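**Two-armed cell still short of shop-floor pace, Dotcombe trial finds**
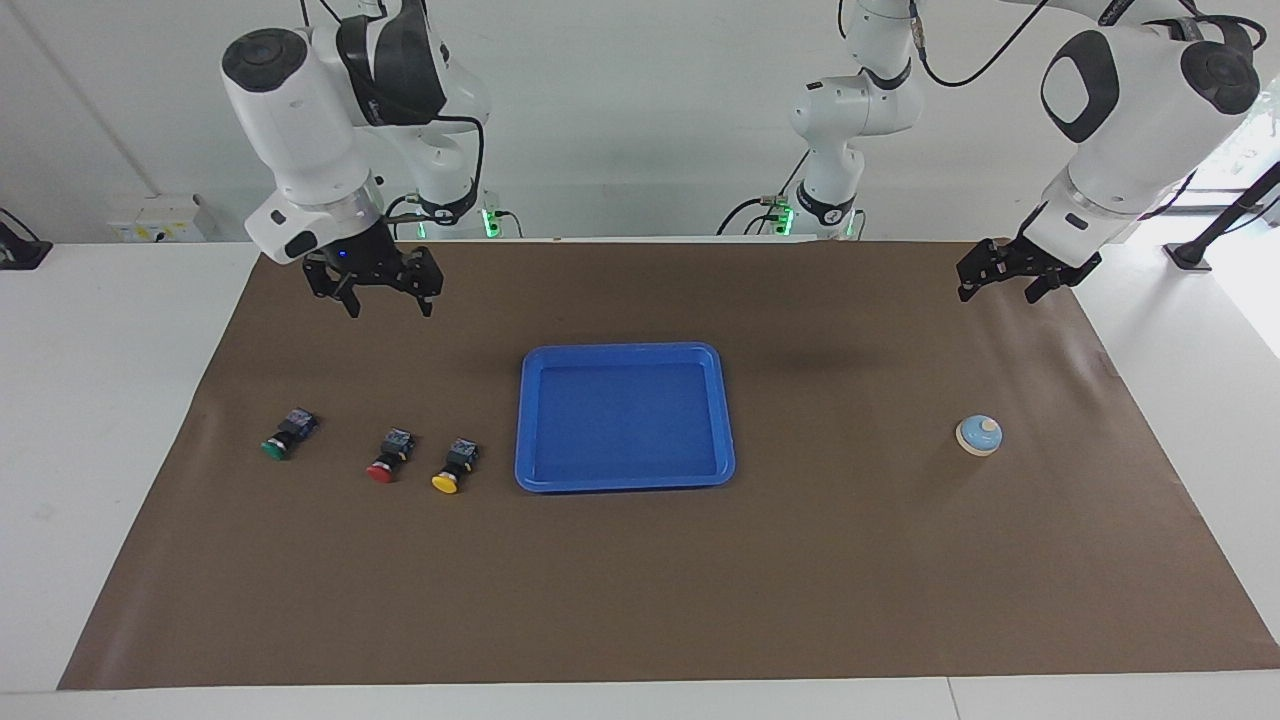 *The test bench at Dotcombe, with three push-button switches to the left of the tray and a service bell to the right.*

January 23, 2019 — A two-armed robot tested by Dotcombe on small-parts sorting placed switches in a tray correctly in 92 per cent of 500 attempts, the firm said. Its average time was 41 seconds a part.

Joanne Tunstall, who led the trial, said most faults came at the grip. Switches lying on their sides were the hardest to pick up cleanly.

The parts distributor Frota, which supplied the task list, handles nearly 3000 such items a shift at its Flillville depot. Operations manager Arlindo Holanda said the cell was too slow for that work — "we would need it many times faster" — and that hand sorting would continue.

A second round, with mixed parts, is planned for September.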